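The pear tree behind the Trorano library leans the way a man leans when he wants to tell you about his boat. It has done this for as long as Kirsten Kvaran has been pruning it, and every January somebody stops on the sidewalk to suggest that she take it down.

"It's had a bad winter," they tell her. It has had plenty of those. It still bears fruit.

Kvaran looks after old fruit trees for a living, mostly pears, mostly in yards where the present owners have no idea what they've got. Her firm is called Flaser, and it consists of her, a ladder and a van that starts on the second try. The trees were planted back when Nostine Road was all orchard. Then came the houses, and the builders left a pear here and there wherever it wasn't in the way of a driveway.

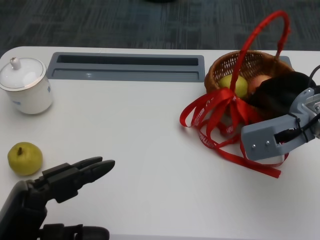
A small pear with its stem on, near a lidded cup.

What happens next to such a tree is usually neglect, followed by panic. A limb drops on a fence. The owner, who has not looked up in years, looks up. A chainsaw is borrowed, and by suppertime the tree has been given what Kvaran calls the hat rack – every branch cut back to a stub, on the theory that a smaller tree is a safer one.

The tree disagrees. It answers with a thicket of straight, whippy shoots, all growing upward and none of them interested in making pears. Three summers later the thing is taller than before and a good deal angrier.
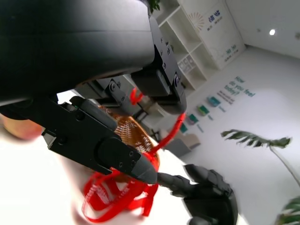

Black fingers, screws and a gray tip.

Her own method is slow and, to watch, a little dull. Dead wood comes out first. Then she goes after branches that rub, then a few of the ones crowding the middle, and then she climbs down and drinks her coffee. She won't take more than a quarter of the live wood in one winter. Clients who were hoping for drama have been known to ask when she plans to start.

She charges by the tree, which has not made her rich. One customer, a Mrs. Steinarsdóttir, has had the same pear worked on for 30 years, first by Kvaran's uncle and now by Kvaran, and still stands underneath pointing at things with a rake.
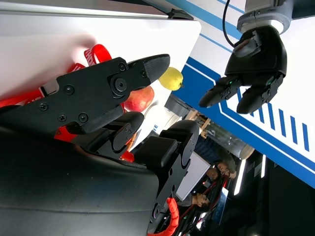
Red strap with white lettering, top left.

As for the fruit, most people pick it wrong. Pears ripen badly on the branch, going to mush from the core out while the skin looks fine. Lift one until it's level with the stem. If it snaps off, it's ready to come indoors and sit for a while. If it hangs on, leave it alone and try again in a few days.

The library tree gets picked mainly by wasps. Kvaran will be back under it this winter with the ladder, taking out one long limb on the sidewalk side that she has been putting off, and listening to advice.

Contact the magazine | Copyright Trorano Magazine, all rights reserved | Back to top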